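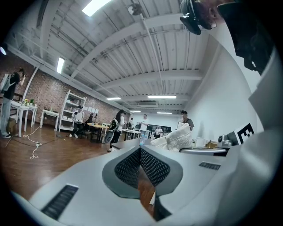

Drerow Household Maintenance Group - Workshop Notes

Last updated: November
Monday, by Ó Súilleabháin

Caring for oiled and varnished timber floors

Identify the finish before buying any product. Place a drop of water on a clean board in a corner. On varnish it stays as a bead. On oil or wax it spreads slowly and leaves a faint dark mark, which fades as the board dries.

Routine cleaning is the same for both. Vacuum along the grain with the brush head fitted, then go over the boards with a flat mop that has been wrung out hard. Standing water enters at the joints and lifts the edges. Steam mops should be kept off timber altogether.

Grit does most of the damage. Use a coarse mat outside the door and a softer one inside, and shake both out weekly. Felt pads under chair legs collect grit as well and should be replaced once they feel hard.

Light scratches in an oiled floor can be treated locally. Rub with a fine grey pad, wipe off the dust and apply a very thin coat of oil with a lint-free cloth. Remove the surplus after 40 minutes and keep foot traffic off for 48 hours. Oily cloths can catch fire on their own - lay them flat outdoors to dry before disposal.

Varnish is less forgiving. A patch generally shows, so a worn area is best sanded and recoated from wall to wall. The boards in the Urnley hall were done in 2 coats, with a light rub down between them.

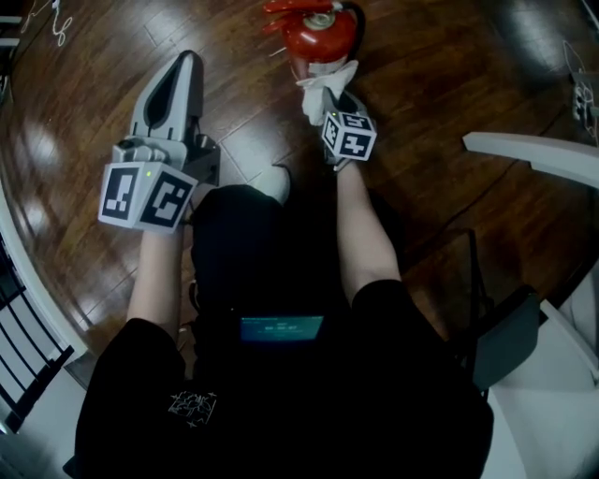

Can wax polish be used over varnish?

It is better avoided. Wax makes the surface slippery and stops later coats of varnish from bonding, so all of it has to be removed before recoating.

Keep indoor humidity above 36 per cent during the heating season. Small gaps between boards in winter are normal and should not be filled - they close again in damp weather.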